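# Zirer T-Series Tapered Fingers for Two-Jaw Grippers

Replacement finger set for picking thin-walled, open-top items by the rim. Sold in pairs, matte black. 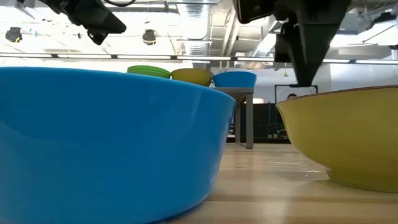 The T-Series is intended for bowls, cups, trays and similar parts where a flat pad would be too wide to enter the opening. The tip is narrow enough to pass between neighboring items on a crowded table. The finger widens toward the mount, so stiffness is kept where the load is highest.

## Versions

| Part | Length | Tip | Mount |
|---|---|---|---|
| T-64 | 64 mm | Plain | Zirer standard |
| T-72 | 72 mm | Plain | Zirer standard |
| T-72R | 72 mm | Rubber insert | Zirer standard, Vusitz adapter |

The T-64 is the default choice for shallow dishes. The T-72 reaches farther below the rim but flexes more at full grip force – test it with your heaviest part before ordering in quantity.

## Rim grasp comparison

The plain T-72 was compared with the flat-pad finger from Mabaso on a bowl pick-and-place task. Both sets were run on the same arm with the same Humatgate controller, force limit and approach speed. Bowls were placed upright on a wooden tabletop and gripped at one point on the rim, with one finger inside and one outside. Phyllis Horrocks ran the trials and logged the results.

| Finger | Attempts | Lifted and held |
|---|---|---|
| Zirer T-72 | 836 | 501 on first close |
| Mabaso flat pad | 836 | Not scored, see note |

Note: the flat pad touched the adjacent bowl during approach too often for a fair first-close score. With bowls spaced farther apart it gripped well and slipped less than the T-72 on glossy surfaces.

Most T-72 misses were slips on smooth outer walls. The T-72R was not part of this run.

## Setup notes

- Set the tool center point at the fingertip, not at the pad center. Old offsets from flat fingers will drive the tip into the table.
- Approach the rim from straight above. Tilted approaches push light bowls sideways before the jaws close.
- Reduce closing speed for plastic items.
- Check for clearance between the outer finger and the next item in the row.
- A wrist camera may lose sight of the tip near contact. A fixed side view is useful when tuning approach height.

## In the box

Two fingers, four mounting screws, one hex key, offset sheet. The Vusitz adapter is included with the T-72R only. Spare rubber inserts are sold separately.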